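Section 6: Setting up the table booking screen

Okay, you've got Grikdale installed and your opening hours are in. Now for the part I like best, which is drawing your dining room so guests can book a table in it. I did my first one for a little harbor restaurant in Sistuston between lunch and dinner service, and I had time left over for a coffee, so don't let the number of steps put you off!

Before you start, have your floor plan handy (a pencil sketch is fine) and know how many people each table seats when nobody's squeezed in.

1. Log in as the manager and open Rooms. Staff logins can see this page but can't change it.

2. Tap Add Room and give it a name guests will understand. "Terrace" is good. "Section B" means nothing to somebody planning an anniversary dinner.

3. Drag your tables onto the grid. Round ones are on the left of the tray, square ones on the right, and the long banquet tables are hiding under More.

4. Tap each table and type in the smallest and largest party you'll take. I set my two-tops at 1 and 2, and the big corner table at 6 and up.

5. Set the sitting time. It comes set to 90 minutes, and I'd leave it there for a month before you fiddle with it.

Note: If you serve a tasting menu, make it a separate sitting with its own length. Gillespie Skinner runs the Flonberg that way, with a longer sitting upstairs and the regular one in the bar, and the two never bump into each other.

6. Tap Save Room. The grid turns green when it's done.

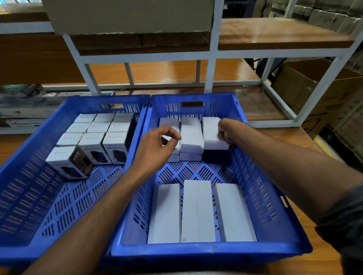
White boxes standing up in two blue crates.

Now the online side. Guests won't see anything yet, and that's on purpose, so you can get the room right first.

7. Go to Guests, then Online Booking, and pick which tables strangers can grab. I always hold back a couple by the window for walk-ins and regulars (my regulars would never forgive me otherwise).

8. Choose how far ahead people can book. The most it allows is 200 days, and that's plenty even for weddings.

9. Write your confirmation message. Keep it short, put the parking directions in it, and mention the kitchen's closing time.

10. Make a test booking from your own phone, for two people, tomorrow night. It should pop up on the booking screen with a little bell sound.

Caution: Cancel your test booking when you're finished! I forgot mine once and we kept a lovely table set all evening for me.

Caution: Deleting a room deletes every booking in it, and there's no undo. If you're closing the terrace for the winter, use Hide Room instead. The January bookings stay put and the room comes back just as you left it.

If the bell doesn't sound, check the volume on the tablet first, then look under Alerts. Nikau Nepia wrote the alerts chapter and it's very thorough, so go to Section 9 if you're still stuck.

Private parties and deposits are in Section 7. You'll need your Ljungberg card reader paired before you start that one.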